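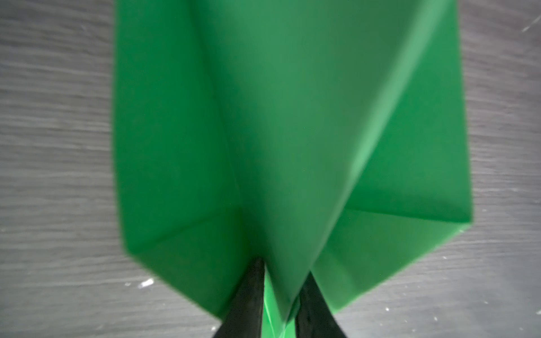 Mirnport Civic Board > Elections and Ordinances > Campaign Finance

Thread: Ordinance 2087 and campaign use of congregation halls

tmatubbar
Posted 7/7/24

I have read the adopted text of Ordinance 2087 twice and have a question about how it treats space in churches, mosques and temples.

Under the general rule, a campaign that gets the use of a room for free has received an in-kind contribution equal to the fair rental value of the room. If the value is over $500 for the reporting period, the campaign reports it and names the donor. That part is clear.

The exception in the next paragraph is where I get stuck. It says the rule does not apply to "a forum or other meeting held as part of the regular program of a religious, charitable or fraternal body." The ordinance does not define "regular program." The Uvetti ward candidates have all been asked to speak after services at one place or another. If a candidate speaks for ten minutes between the announcements and the meal, is that regular program? If the same candidate stays in the hall for the afternoon and signs up canvassers, is it still?

I am not asking whether religious groups should be involved in campaigns. There is a long thread on that already. I am asking how the exception works.

gw_hong

The test is who controls the agenda. If the congregation scheduled the meeting, picked the speakers and ran it, it is their program. If the campaign sent the invitations, it is a campaign event in a borrowed room. The clerk's office has applied that test to union halls and lodges under the old ordinance, and the exception was carried over with one word added ("religious"). Same words, same reading.

The canvasser sign-up would be a separate use. It gets valued on its own, and in most halls an afternoon will not come to $500.

malsoonb

I don't agree that the reading carries over. The old text said "regular meeting." The new text says "regular program." Those are different. A lodge has a meeting on a set schedule and the minutes show when it opened and closed. A congregation's program can mean the whole calendar, from worship to English classes to a rummage sale. If the council wanted the narrow reading it had the narrow word in front of it and took it out.

My concern is with the smaller congregations. The ones with a paid administrator will have a rental sheet and can show that they charge everybody the same. The ones that meet in a storefront have no rental sheet, so the fair value is whatever somebody says it is after a complaint has been filed.

gw_hong

You are right about "meeting" and "program." I was working from the draft. The control test should still hold, but I withdraw "same words."

spinheiro

I rent out Frota Hall, so I can speak to the valuation part.

Fair rental value under 2087 is "the amount customarily charged to unaffiliated users for comparable space and time." It has nothing to do with how the room looks or what the campaign thinks it is worth. If there is a published rate, use the published rate. If there isn't one, the clerk looks at other rooms in the same ward. Kitchen use, parking and sound equipment are added only if they are normally billed separately.

Two points people get wrong:

1. A discount is valued as the difference. If the rate is $300 and the campaign paid $200, the contribution is $100.

2. The threshold is per donor per period. It is not per event. A campaign that uses the same hall every week will go over, even when each use is small.

Item 2 is the one that will catch people in the Ivanum neighborhood, where one hall gets used for nearly everything.

tmatubbar

Thanks. On item 2, who counts as the donor when the hall belongs to a regional body and a local congregation has the use of it? The deed and the calendar are under different names.

spinheiro

The ordinance says "the person or entity that makes the space available." I would read that as whoever can say yes or no to the booking. At my hall that is me and not the owner. I have never had it tested.

wj_ha

All of this treats the matter as a valuation problem. I think the exception itself is the mistake.

Either free space is a contribution or it is not. If the hall is worth $800 to a campaign, it is worth $800 whether or not somebody said a prayer before the candidate stood up. A bowling alley owner who hosts the same candidate on the same terms has to be listed. I have no objection to congregations hosting candidates. I would like them listed like everyone else. Disclosure does not stop the event and costs the campaign one line on a form.

malsoonb

It costs more than one line. The form asks for a responsible officer by name and home address, and the filing is public. For some congregations in this city that is a real reason to decline the event. You would end up with candidates visiting only the large, established places, and they visit those already.

I would support a narrower fix. Keep the exception, define "regular program" as anything on a calendar the congregation has made available to its members before the candidate was invited, and let the officer give the address of the building in place of a home address.

wj_ha

The address point is fair. I would take out the home address for every donor entity, and then I would still drop the exception. The calendar definition does not work for me. Anybody can put "community conversation" on a calendar for every week of the year and fill it in later.
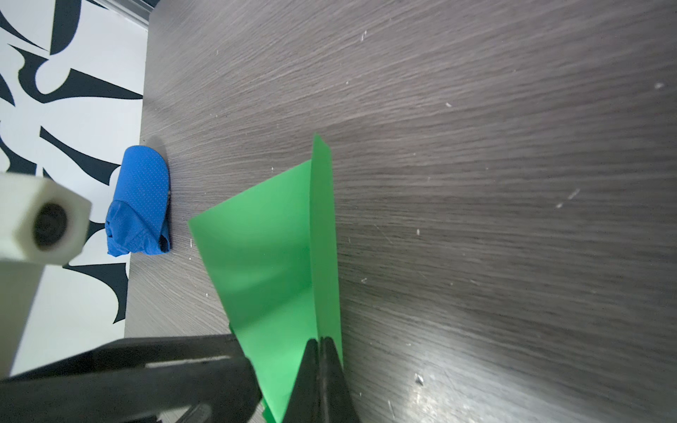 Green paper with a vertical crease, dark gray tabletop.

gw_hong

A placeholder entry would fail the control test. If the slot is blank until a campaign asks for it, the campaign is setting the agenda. Whether the clerk would look into it without a complaint is another matter. The office does not audit calendars.

On wj_ha's main point, the bowling alley comparison leaves out that the exception also covers charitable and fraternal bodies. The line it draws is between groups with a membership and a business with customers. You can object to that line, but it isn't a line between religious and non-religious hosts.

wj_ha

Accepted as a description of the text. I object to that line too.

tmatubbar

Can we get back to the question? I asked the clerk's office in writing. The reply in full: "The exception would generally cover remarks by a candidate at an event organized by the host. Distribution of literature and recruitment of volunteers should be evaluated separately. Written comments on the implementing rules will be accepted until the close of the comment period and may not exceed 500 words."

So gw_hong's reading looks close on the first part. "Should be evaluated separately" does not say by whom. The implementing rules take effect in January, which leaves this whole campaign season under the bare text.

spinheiro

Evaluated by the campaign, in the first instance. The filer has the duty under 2087. The host has no filing duty at all, only a duty to answer a written request for the rate within three business days.

malsoonb

Then that should be in the rules in plain terms. I have already had a call from a congregation that thought it had to file something and was ready to cancel a forum over it.

I am sending in a comment with the calendar definition and the address change. Happy to post the draft here if people want to mark it up.

gw_hong

Post it. I would add a sentence that literature tables run by the host and open to all candidates in the race stay inside the exception. That settles the most common case.

wj_ha

I will sign the address change as a separate comment. I won't sign the calendar definition.

tmatubbar

Separate comments are better anyway with that word limit. I will write one on the regional owner question and quote the donor wording spinheiro gave. Does anyone have the page reference for "makes the space available"? My copy is the scan and the page numbers are missing.

spinheiro

It is in the definitions, under "contributor," second paragraph. The scan has that page out of order. Look after the fee schedule.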